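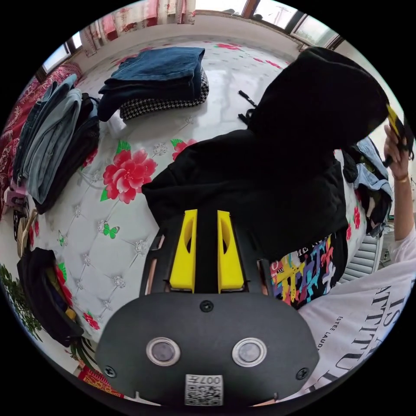
**When should a family apply for a place in the residential study program at Wevthorpe School?**

Applications for the spring session open in September and are read in the order received, so a family that is reasonably sure of its plans should apply in the first two weeks of that month.

I have been asked this question more often than any other since I began writing on this site, and it deserves a fuller reply than the one printed in the school's handbook. I have worked in the boarding office at Wevthorpe for 8 years. What follows is my own account and should be read alongside the official admissions pages, which take precedence wherever the two differ.

## How places are assigned

The residential study program allows day students to board for a single session of the school year. It was established to serve families who live at a distance, and it has since been opened to any student in the upper grades. Boarders in the program live in one of 2 houses, Driltero and Clirard. Both follow the same daily schedule and the same rules on visitors, study hours and weekend leave.

Students may state a preference for a house. The boarding office takes preferences into account, but the balance of grades within each house comes first. Friends who apply together are often placed together -- this cannot be promised, and parents should say so at home before the letters arrive.

The application consists of a form, a short statement written by the student, and a reference from a current teacher. The statement need not be long. In my experience the most useful ones explain what the student expects to find difficult. A student who writes that she has never shared a room, or that he tends to leave assignments until late in the evening, gives the house staff something to work with from the first week.

## Fees and assistance

The boarding supplement for one session is $2,584. It covers the room, all meals, supervised evening study and use of the laundry. It does not cover travel home, private music lessons or the optional Saturday excursions, which are billed separately at the end of the session.

A deposit of $304 is due when a place is accepted and is credited against the supplement. It is refundable until the end of September and not afterward. I would ask families to read that sentence twice, as most of the difficult telephone calls I receive in October concern it.

Assistance is available through the Katiyar Fund, which is administered separately from the school's general financial aid. A family already receiving general aid must still complete the Katiyar form. The fund considers the boarding supplement only and has no bearing on tuition.

## Evening study

Parents sometimes assume that evening study is a quiet room with a teacher at the front. The first hour is conducted in silence, with phones handed in at the door. In the second hour students may work in pairs, ask for help in mathematics or languages, or move to the library with a signed pass. Students in their final year may apply to study in their rooms after the first month, provided their teachers agree.

Music practice has been a point of some discussion. The practice rooms are now open to boarders until 8:30 p.m., and time spent there may replace part of the second hour with the written approval of the music department.

## Weekend leave

Leave forms must reach the house office by noon on the day before departure. A message from a student's phone is not sufficient, and neither is a call from an older sibling. Where a student will be staying with another family, the office requires written consent from both households -- an email from each is acceptable.

## Questions received since my last post

Several readers asked whether a student may board for a second session. This is permitted, but a new application is required and returning boarders receive no priority over new ones. I was also asked whether a student may withdraw partway through. The school will release a student at any time on a parent's written request, although the supplement is not reduced after the second week.

The revised leave form was posted to the parent portal on 09/03/2026. Earlier copies should be discarded.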